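Bundis to Screen "Lullon" in Full, Including the Ending People Walked Out On

For release 4th December

The Bundis, the single-screen movie house on Dela Peña Street, will bring back the 1990s campus comedy "Lullon" this March for a run of 6 nights. It will be shown in its original cut of 112 minutes, with the glee club subplot restored and the ending left exactly as sour as it was.

For anyone who missed it the first time, and the box office suggests that was most of you, "Lullon" moves a creaky old stage farce about two feuding landowners to a small college with a very large parking problem. The landowners become rival deans. The disputed orchard becomes a faculty lot. The duel is now a debate tournament, and it still ends with someone in a fountain.

Reviewers at the time were not kind. One called it "a term paper with a soundtrack." The studio, Sondar Pictures, responded by trimming 40 years of resentment between the deans down to a single lunch, adding a dog, and sending the film out again under the same title. The dog tested well. The film did not.
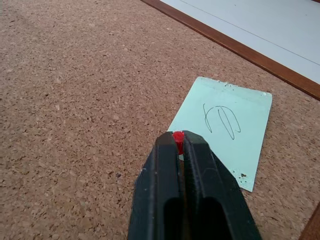 Vol. 6, No. 72

What happened next is a familiar story to anyone who owned a VCR. The short version went to cable, where it played in the afternoons to people home sick. Those people grew up, quoted it at weddings, and began asking why the trailer had a song in it that the movie didn't. The song belongs to the glee club. The glee club is back.

The restored cut comes from a print held by Sondar, which had it filed under the title of a different and more successful picture. The color has been cleaned up and the sound has been repaired wherever the sound was a mistake. The boom microphone that drops into the second library scene has been left in, at the request of fans, who have given it a name and would like it credited.

Each screening will open with a short reel of trailers from the same year, most of them for movies that also took an old play and gave it lockers. The Bundis makes no claim that "Lullon" was the best of these. It was the only one with a parking garage chase at walking speed, and the theater feels that should count for something.

Costumes are welcome. Past screenings of the short version have drawn a good many academic robes, and the Bundis would like to remind guests that a mortarboard is a hat, and that the person behind you has also paid. Dogs, even those dressed as the dog, will have to wait at home.

The theater has 279 seats, of which the two behind the pillar are sold at a discount to people who already know the plot. Tickets are on sale now at the box office and by phone during box office hours. The concession stand will serve the dean's punch from the reception scene – without the ingredient that makes the reception scene happen.

"Lullon" is unrated in this version. It contains mild language, strong opinions about tenure and one very long song.

Press seats and stills may be requested from the Bundis box office, Dela Peña Street.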